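Spring cleaning, tea towels and the great linen cupboard clear-out

I finally did it, folks. After 16 years in the same house I emptied the linen cupboard onto the bed, and I could barely see the bed! I'd been putting it off since February, when Mum's old quilts arrived and I just wedged them in and leaned on the door. Then Catherine Imrie mentioned at the Visness Hall supper that she'd done hers in an afternoon, and you know me, I can't let that sort of thing go by.

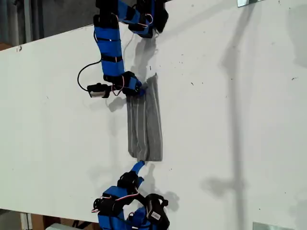

Most of the trouble in my cupboard was tea towels. People give them to you, don't they? I had Christmas ones, royal wedding ones, one with a map of the Wulik walking track that's got the car park on the wrong side of the creek. I've kept the linen ones for glasses and moved the souvenir ones to the picnic basket. If you're sorting yours, find a decent clear surface first, because the bed was hopeless and I ended up at the kitchen table. A big white top like the one in the photo, with a grey striped cloth lying in the middle of it, would have suited me beautifully (mine has a fruit bowl, the mail and usually the cat).

Sheets came next and I was ruthless. Two sets for each bed, one spare for visitors, and anything gone thin in the middle went into the rag bag or got cut down for drop sheets. I still can't fold a fitted sheet. My sister has shown me over and over and mine comes out looking like a pudding, so I roll them up, stuff each set inside its own pillowcase and shut the door on the lot. Works a treat.

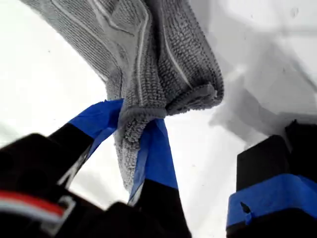 Towels are where I went soft. I've got a pair of mustard bath sheets from the old Lanader store in town, bought with my first proper pay, and they're like sandpaper now but they're staying. The faded ones are off to the animal shelter, which is always glad of them. Microfibre I keep well apart from everything else, on the laundry shelf. You know the sort, grey and nubbly like the one bunched up in the picture, and it picks up every bit of fluff going if you wash it with cotton. No fabric softener either! I ruined a whole batch that way.

Anyway, there are 15 pillowcases, a candlewick bedspread in pale green and a bag of odd napkins looking for a home. They'll be on the swap table at Chauhan Street next month, and if anybody has a single flannelette sheet they can spare, bring it along, I'm after one for the dog.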